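Tundside picks a new logo, and it looks a lot like the old one
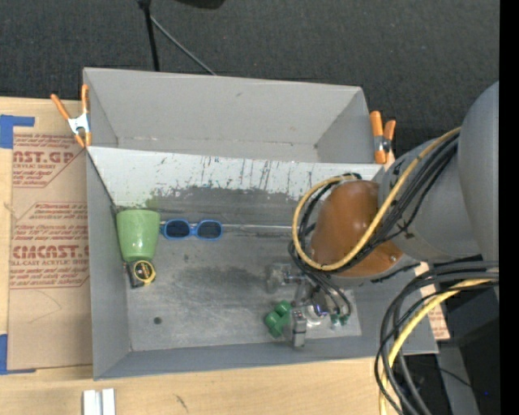 Filed under: Design & Print

Tundside has a new logo. Residents who missed the change can be forgiven, as the old one was a blue wave over a green hill and the new one is a blue wave over a slightly flatter green hill.

The redesign, by the Fleltden studio Wudotine, was shown at the library in May and goes on to the town's website, letterheads and bin stickers over the summer. It took 7 months and went through 37 drafts, most of which are now pinned up in the library foyer beside the photocopier. Draft 12 has no hill. Draft 20 is all hill. There is a short run in the middle where the wave becomes a duck, and these have drawn the most comment in the visitors' book, nearly all of it in favour of the duck.

Wudotine says the wave now has two curves where it used to have five, so that it will still read as a wave when shrunk to the size of a stamp. The old version, at that size, was widely taken for a moustache. The studio has also darkened the green, which came out yellow on the town's own printer and brown on everybody else's.

The lettering has changed too. Tundside's name had been set in a typeface that came free with a computer bought by the town office and long since thrown away. Its replacement was drawn for the job, with a lower-case "t" that leans a little to the right. A note in the foyer explains that the lean suggests progress. A reply in biro underneath suggests a spirit level.

Local sign writers Tshabalala will repaint the two welcome boards on the Fleltden road, starting with the one that a delivery van has already done some work on. The firm has asked for the final artwork in a format it can open, having been sent the last lot as a photograph of a screen.

Old stationery will be used up first, so letters may turn up with either hill until the boxes run out. The town office says both are valid.

The drafts stay up until the end of the month. Postcards of the finished logo are on sale at the desk. Postcards of the duck are not, though the library says it has been asked.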